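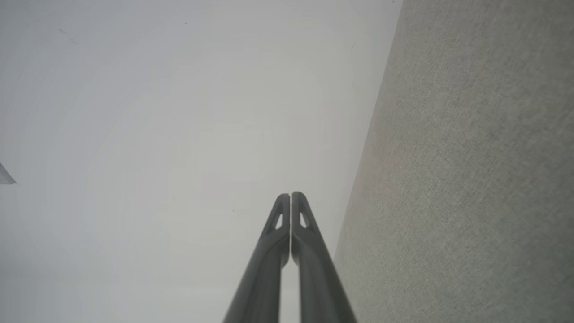 2 min read

Workshop > Diaries > Arm build > 11 August 2020

Quick one, need to be up at 6.

Fingers are on. Both of them, the dark gray pair with the little triangle window under each tip. Closed them up tonight with the wrist camera running and there is still a sliver of light down the middle, a bit wider toward the bottom. Tips nearly touch. Nearly! Last pair crossed over each other like bad teeth so I'm calling it progress.

Want the gap gone at the tips though. Paper is the test I set myself — pick one sheet off a stack, leave the rest alone. No chance with a slit like that. Ignacio says shim the left one. Florencia says stop shimming things and recut the mount. She is probably right but recutting is a whole evening and Ignacio's way is a strip of tape.

Camera: focus is decent up at the tips, mush down at the base of the fingers. Can live with that, the tips are what I need. What bugs me more is the specks. Little dark dots and dashes all over the pale part. Dust on the lens or marks on whats behind, no idea. Wipe lens first thing tomorow, then look again before I touch any settings. Also faint rings across the light area, you have to squint. Ask Telma, she had something like it on the Keltilgate rig and I never wrote down what she did.

Servo noise is worse. Buzzes when it holds closed, stops if I back it off a hair. So I'm commanding it past where it can go, must be. Closed is set to 650 in the config, try lower. Forgot to save the old file before editing it, again. Wrote the open value on the back of the Usix packing slip so DO NOT throw that out.

Money, while I remember. Owe Nélida for the bearings, and for the screws from before that. She won't ask. Pay her.

Cable still rubs at the elbow when the wrist goes all the way round. Put a zip tie on it, hate it, leaving it.

Gisela wants to see it move in October. Said yes before I'd thought about it. She has in mind 2,000 open-close cycles in one go with nothing coming loose, and I have done nine. Nine in a row, then the left finger screw backed out and I had to go hunting under the bench with a flashlight. Threadlocker on both sides now. Left it to cure, no cycling till tomorrow night.

To do
— wipe lens
— threadlocker check
— lower the close value, listen for buzz
— tape shim, left finger (sorry Florencia)
— Nélida!!

Bed. Left the soldering iron unplugged, checked twice.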